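The grey bin, second attempt

August 19, 2018

When I moved to Skosbridge in June, I made myself a promise that every small thing without a home would go into one big grey bin, and that I would sort it before the winter. My friend Parvathi Reddy calls this method "postponing with a lid". She is right, but I still like it.

The bin has two compartments. My plan was simple: things to keep in the back, things to decide in the front. After 13 evenings the back is still waiting for its first proper resident, and the front has all the undecided ones.
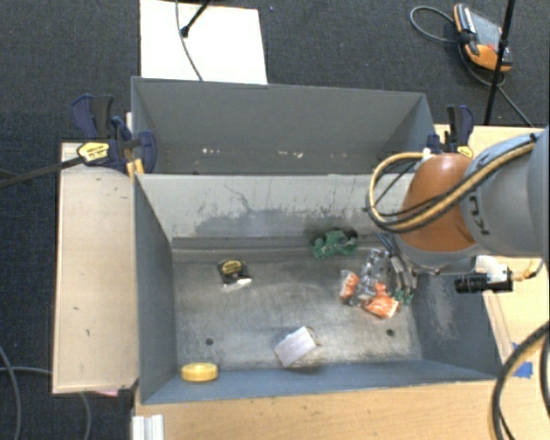
The front half, with the tape measure at the left.

The tape measure is the easy one. I use it often, so it will get a hook near the door. The round yellow one in the corner I keep moving from one side to the other, and I am a little ashamed of this. The clear plastic packages with the orange on them are more difficult — I never know if I should open such things and put the contents in a jar, or leave them closed until I need them. Huệ Ông, who lived with me in my old flat, always opened everything on the first day. I was more the type to leave them closed.

I also tried to clean the divider. It has many scuffs and one thin scratch with branches, like a small river on a map. I rubbed it with baking soda for 15 minutes and my arm was more tired than the scratch. So it stays.

Next I want to try little trays inside, so that the small box does not slide under other things. If somebody has used trays in a deep bin, please write me which height is comfortable.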